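Tuesday, September 26, 2023
Brock Lavoie

Chores log, sim kitchen. Fruit in colander task again. Writing this fast, Gordon wants the room at four.

Started on the Urkus layout with the white arm, same policy as last week, nothing retrained. Question is still Garnet's from the spring: would you let one of these near your own sink. My answer today is maybe, if you were standing there.

Setup, for whoever picks this up after me. Sink in the middle of the counter, colander in the basin, arm working in from the front. Left the scale and the soap dispenser out on the right side. Colton wanted the counter cleared for the first batch, I said no, because show me a kitchen with a clear counter. Light is the plain even one. No shadows tricks yet, that's for October.

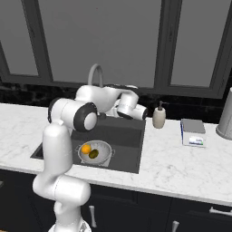 Batch of 70, ran it twice because the first time I forgot to save the joint logs. Dumb. Second run is the one in the folder, ignore anything with "old" in the name.

The elbow is what worries me. Policy likes to come in high and fold over the basin, fine when the back of the sink is free, but there's a faucet there and the wrist passes way too close for my taste. Jailson says the clearance number is ok. It is ok. I would still flinch. A person reaching into a sink goes round the faucet without thinking and we've got a cost term for it with four knobs, all of them touchy. Turned the second one down, arm got slower and no safer. Turned it back.

Round fruit is easier than I expected. Oval ones roll when a finger touches first on the long side, then it chases them along the colander wall like a kid in a bathtub. 7 drops I'd call bad in the second run, meaning the fruit left the colander and the arm carried on as if it hadn't. That last part is the real problem. Dropping is forgivable, not noticing isn't. Need a check after the grasp, even a stupid one on finger width.
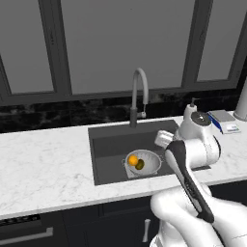 Lunch. Talked to Garnet about the Fitham people, who want us to say "kitchen ready" in their brochure. No. Told her we could say it moves fruit at a sink in simulation, and she laughed and said they'd never print that. Not our problem.

Time per piece is still bad. I did the same job at home on Sunday with my eyes half shut and was done before the arm would of finished planning its first approach. Shop floor is different, the Skotari guys don't care if it's slow so long as it runs all night, and their bins don't have faucets. If I had to bet on which one gets there first it's bins. Dishes a long way behind. Laundry, don't ask.

Afternoon: moved the view back and over so the window and more of the sink are in, wanted to see how the arm parks itself at the right end. Also a better look at the wrist, which Colton swears is twisting the wrong way round on the return. Watched a few at quarter speed – he's right, sometimes. It unwinds the long way. Wrote it up for Jailson.
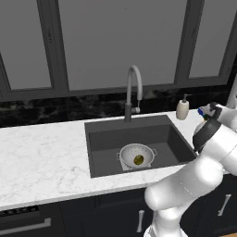
Other thing, contact settings. Colander is light and it slides if the fingers brush the rim. Bumped the friction, slides less, but then the fruit sticks to the wall a bit and that's cheating. Put it back to where Ojala had it. Leave it alone please, everyone, and if you do touch it write it down HERE.

To do
- finger width check after grasp (me)
- wrist unwind, Jailson
- rerun with the 4,000 step limit, I think we're cutting some tries off early
- wet fruit?? no idea how to model that, ask Gordon
- get a real colander and a real lime and just try it on the bench, even badly

Logs are on the shared drive under todays date. Gordon's at the door.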